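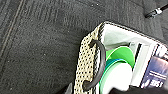
Gray fabric with lint on it, open bag at the right.

April, dye bench, started 8:40

Third trial with walnut hulls and iron. Last time the gray came out brown at the edges, and Romain thinks that we put the iron in too early. Today I kept all things the same except this one.

Weighed wool, dry: 131 g, four skeins from the Lại lot. Washed them warm with the neutral soap, two rinses. The water was still a little yellow after the second rinse, so I made one more. This is not in the protocol and I should add it.

Hulls were soaking overnight in the big pot. Filtered through cotton cloth. The liquid smells strong but it is clean, no pieces.

9:30 – wool in the pot, heat on low. The plate thermometer shows 4 degrees more than the glass one. I trust the glass one. Target is 70 and I hold it for one hour, turning the skeins slowly every ten minutes. I forgot one turn when Getsemaní called about the Tromisel order.

10:45 – color is a warm brown, quite even. Took the wool out, mixed the iron in a separate cup and poured it in small portions while stirring. Then wool back in. It became darker in a few minutes, more fast than I expected.

11:05 – out, cooled in air, rinsed until clear.

For the eye, a good charcoal should stay a bit uneven, with light and dark places in the same cloth. Ours is too flat when wet, but I will judge it only tomorrow when it is dry. The hand of the wool is a little harsh, maybe from iron. Romain says half the iron is enough for this weight. He may be right.

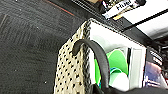 To do next

Repeat with half iron, same lot.
Ask Getsemaní if Bilau still sells hulls by the sack – we have for two more baths only.
Cut a strip from each skein for the light test and write the number on the tag with pencil, the pen washed away last time.
Clean the pot before the weekend, the iron leaves a ring.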